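Small textile items in shared student bedrooms: where they go and how long they take to put away

Project report, Domestic Spaces module
Hinds House group

1. Background

Our project looked at the small fabric things that collect in a bedroom during term: hair ties, odd socks, cleaning cloths, scarves, belts from dressing gowns. Large items such as coats and towels nearly always have a hook or a rail. Small ones usually don't, and they end up on the bed, the chair or the floor. We wanted to know whether giving them a fixed place would shorten the daily tidy.

The work was done in three bedrooms in Hinds House between September and the end of term. The rooms are the same size and have the same built-in wardrobe, but the beds are placed differently.

2. Method

Each room was tidied once a day, in the early evening, for 29 days. The person tidying wrote down every small fabric item that was out of place, where it was found and where it was put. Clothes that belonged in the wash were left out of the log.

For the first half of the period the rooms were kept as they were. For the second half each one was given a different kind of storage. The first room had a Skirkar hanging organiser on the wardrobe door, the second had a shallow Trurkier tray on the desk, and the third had a lidded box under the bed.

We had planned to time every tidy with a stopwatch. This was dropped in the second week as people kept forgetting to stop it, so the times we have are start and finish times from the log sheet, to the nearest minute.

3. Results

The log has 802 entries. The bed was the most common place in all three rooms, followed by the desk chair. Things left on the bed were mostly put down while getting changed or doing hair, and then moved to the chair at night without being put away.

Colour made some difference to how fast an item was picked up. Dark things on light bedding were dealt with first.

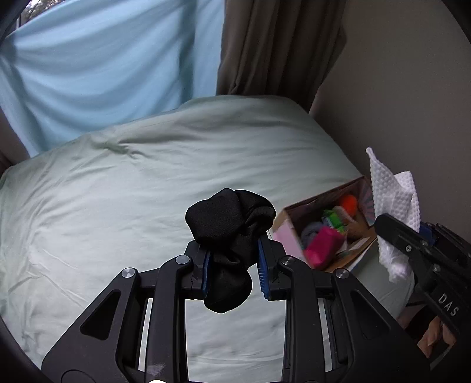
Pale items on pale sheets were sometimes missed completely and turned up in the next day's log, or in the wash. We had not thought of this when we designed the log sheet, so colour was only noted in the comments column and we can't give a proper figure for it.

The desk tray worked best. It was used on most days, and the tidy in that room became a few minutes shorter. The hanging organiser was used well at first, but the lower pockets filled up with receipts and chargers. The box under the bed was hardly used - it had to be pulled out and the lid taken off each time, which was too much effort for one hair tie.

4. Problems

Three rooms is a small number, and the people living in them knew what we were looking at. Each room also had only one type of storage, so we can't separate the effect of the tray from the habits of the person using it. If we did it again we would swap the storage between rooms halfway through and add a colour column to the sheet.

The log sheets and the floor plans of the rooms are in the Otarel folder with the rest of the group's work.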